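Sendby (software)

Sendby is a grasp planning and labeling toolkit for two-finger grippers. Written mostly in Python, with a small C++ core for the timing loop. Started by Khairul Saragih and Hazel Marchetti at Nendent, a small automation firm; first public release October 2020. Current maintainer Chinyere Onuoha.

Overview

Takes wrist-view video plus a pose track, gives back short clips tagged by phase: approach, open, close, lift, release. Tags can be fixed by hand in a desktop viewer. Planner side reads the same tags and proposes jaw width and approach angle for a new object. The two halves were seperate programs until version 4.

Name comes from a street near the first office.

Architecture

Three processes, passing messages over a local socket. Reader (decodes video, drops blurred frames), segmenter (finds the jaws, estimates the opening) and store. Default segment length is 249 frames, a leftover from an early buffer bug that was kept because old logs depend on it. Store holds up to 4,000 clips per project file, after that it starts a new one.

Jaw finding

Oldest part of the code and the most rewritten. Early builds matched a fixed template of the finger. Trouble with dark fingers on dark benches, edges merged. Purba, an add-on by Hidayah Hartono, replaced the template with a learned mask trained on 800 hand-drawn outlines. Pale backgrounds are the easy case.
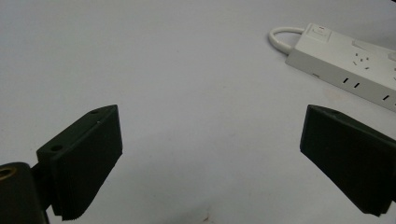

Wrist view, jaws open, power strip at upper right. Photo: H. Marchetti / Nendent. Reuse with credit.

Opening is measured between the inner faces of the pads, not the mounting blocks. Objects past the jaws get a "nearby" tag and no grasp tag until a close is logged. Cables remain a weak spot, loops often get split into two objects.

Reception and forks

Erholm, a fork by Hafiz Hartono, drops the viewer and runs headless. Faster, but file formats have drifted and projects dont move across cleanly. Import script planned for January.

See also

Grasp planning
Motion segmentation
Hand-eye calibration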